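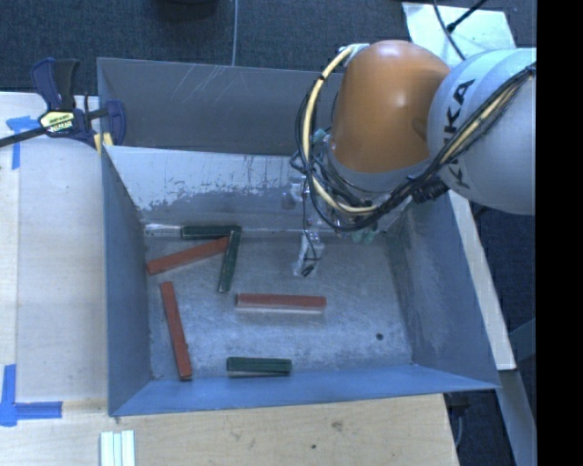
What the lottery courier case means if you play by app

8 October 2025

I've been buying lottery tickets through an app called Plalto for a little over two years. You pay the ticket price plus a fee, a clerk at a licensed store prints the ticket, and they send you a scan of it. It saves me a drive. I spend about what other people spend on a streaming service, and I have won back less than half of it.

In September the state lottery office sent Plalto and two smaller couriers, Temach and Kament, a letter telling them to stop taking orders. Plalto sued. The hearing was last week and I read the filings over the weekend, all 923 pages if you count the exhibits. Most of the exhibits are receipts.

The argument is narrower than I expected. The lottery statute says a ticket must be sold "in person at the licensed premises." It was written long before phones could do any of this. The state reads it to mean the player has to be standing there. Plalto says its clerk is the one standing there, acting for the player, the same way I might ask my brother to pick up a ticket on his way home.

The judge spent a lot of time on that brother. She wanted to know whether it matters that he does it for free, and whether it matters that he does it once and not 3,087 times in a day, which was Plalto's busiest day last year. The state's lawyer said yes to both. Plalto's lawyer said the statute doesn't mention a fee or a number, and she told him she could read.

My guess is the state wins this round. The couriers would then have to go to the legislature, where a licensing bill has already died once in committee. It would have capped the fee at 20 percent and required an age check on every order. I thought it was a decent bill.

If you have money in one of these apps, take it out now. Plalto processed my withdrawal in two days. A reader wrote that Kament took 17 and wanted a copy of his license first. Tickets already bought are still yours, and the state has said it will honor them. Save the scans somewhere other than the app.

A ruling is due before the end of the year. I'll post when it comes.

Recent posts
Weidemann drops its sportsbook plan
How I track what I spend on tickets
Reading the fine print on second-chance drawings
Why the casino tax vote was delayed again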